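Quick one because I have to be out the door by 6 and I promised myself I'd post about the council thing before I forgot the details.

So. Councilor Randa Bitar is stepping down as chair of planning here in Plemmont. Not leaving the council, just giving up the gavel. Letter went out Monday, two paragraphs, no interviews. She stays on as a regular member for Ward 4 until her term runs out.

I've been going to these meetings on and off for years and I did not see it coming. Neither did the guy who sits next to me and does the crossword. We both figured she'd hang on at least through the Grosimex vote.

Which, if you haven't been following: Grosimex wants to put a warehouse on the old Nimri lot, out past the rail cut. 35 acres. The hearing in June ran until almost midnight and had 69 people signed up to speak. I was number 13, so I got home at a decent hour. Felt bad for the people at the end of the list. They'd cut the time down to 90 seconds each by then and you could hear everybody rushing.

Bitar ran that hearing pretty well, I thought. Let people finish. Cut off one of the company lawyers mid-sentence, which got a cheer, and then she told off the people cheering. I disagreed with her on the parking rules and on the library hours and I wrote some cranky stuff here about both. Still do. But she read the packets. You could tell who had read the packets. 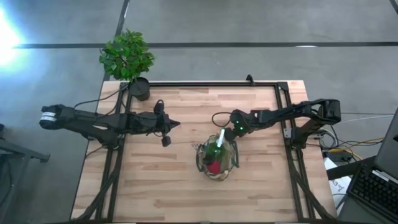
*Two black robot arms over a pale wood tabletop.*

Ok so why now. Theories I've heard at the coffee place, worth what you paid for them:

- She's running for county. Maybe. Filing isn't open yet and she's said no twice before.
- She got pushed. The mayor wanted a friendlier chair before the Grosimex vote. I don't have anything to back this up and neither did the person who told me, very loudly, in line.
- She's tired. Her letter says "more time for ward business," and I guess I lean this way. It's a lousy job. You get yelled at about fences.

The vice chair slot has been empty since winter so there's no automatic replacement. The council has to pick somebody from the members, by simple majority, at the next regular meeting. If they tie, the mayor picks. That last bit is new, they slipped it in with the rules update last year and I complained about it at the time. See old post. I'll dig up the link later.

What bugs me is the timing on the traffic study. It was supposed to come back to planning before any vote. With no chair I don't know who puts it on the agenda. I called the clerks office and got a very nice person who also didn't know, and she's going to call me back. She has my number wrong half the time so we'll see.

Also the Ceduleck Road people should keep an eye on this. Their drainage request was next in line behind Grosimex and it would be really easy for it to just dissapear for three months. If you live out there, email the clerk and ask for it by name. Takes two minutes.

Anyway. I'm going to the next meeting and I'll take notes, better ones than last time. If anybody has a copy of the full letter (I've only seen the version taped up at town hall, somebody put a flyer over the bottom of it) please send it over. Comments are open again, be decent.

Gotta run, bus.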